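Gripper comparison, simulated kitchen tasks: FAQ

14 comments | 37 shares

Which grippers are covered?
Three: the Mornent parallel jaw, the Tramari two-finger adaptive, and the Oda suction cup. All are mounted on the same simulated arm and driven by the same controller at the same rate.

How many episodes did each gripper get?
1570. Object poses are drawn from one seed list, so episode 200 starts from the same layout for every gripper.

What counts as a success?
The target object must be lifted clear of its support and held for 2 seconds. Contact with the sink wall is logged but does not end the episode.

Why is the sink scored separately from the counter?
Approach angle. On the counter the wrist can come in from most directions. Inside a basin the walls limit it to a steep descent, and the wider gripper bodies lose clearance first. A small item on a plate adds a second condition: the fingers have to close above the plate surface without pushing the plate. 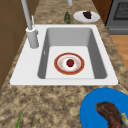 Ritva Mustonen writes that her group ran the sink set with the Tramari and got more wall contacts than the table shows. She asks whether the fingertip collision meshes were simplified. They were. The meshes in release 3 are convex hulls; release 4 uses the full geometry, and the contact counts should be compared only within one release.

Does the suction cup work on food items?
On smooth, rigid models, yes. Seal quality is computed from local curvature, so clustered or heavily textured shapes score poorly.

Can I add my own gripper?
Yes. Supply a URDF, a tool center point and a closing-force limit, then run the calibration script before the full set. Send results to Fuseini Nyarko for inclusion in the March table.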